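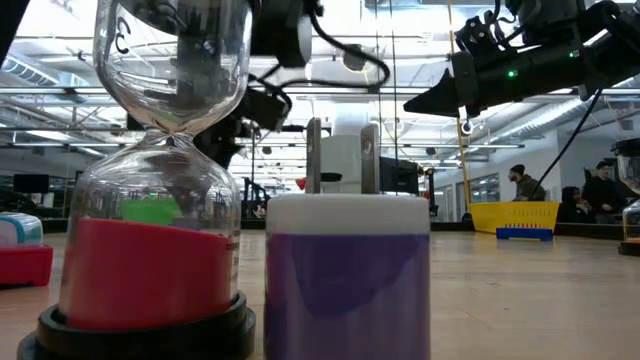 What does a discipleship tutor do at Stolurton?
A tutor looks after one small group of students for the whole course, leading the morning Bible study, reading their written work and praying with them when they ask for it.

We are looking for two new tutors to join us in June, and we would dearly love to hear from you if you have a heart for teaching (and a fair bit of patience with the kettle). Our evening Bible course at the Stolurton chapel has 14 students to a group, and they are a lovely mixture: farmers, nurses, grandparents, one or two who have never opened a Bible before.

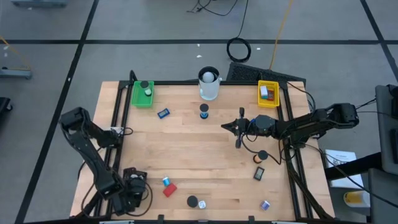
You would teach at Stolurton for most of the term and travel out to our sister church at Ravach once a month, where the group meets in the school hall and supper always goes on longer than planned. We pay travel and a modest allowance of 147 a month, and there is a room for anyone coming from far away.

You don't need a degree. We do ask that you belong to a local church and can bring a letter from your minister.
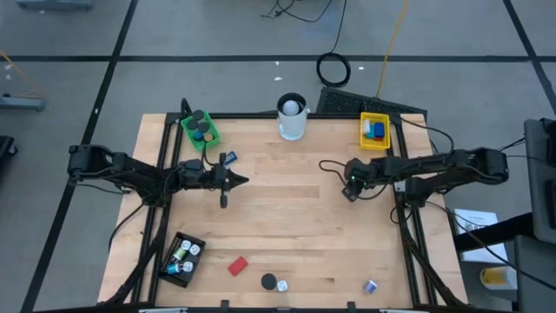
Azucena Villalobos writes that she was dreadfully nervous before her first class on Ruth, and that by the second week her students were bringing her questions she is still thinking over now.

Please send a page or so about yourself to Roswitha Pichler at the chapel office, or ring any morning before noon.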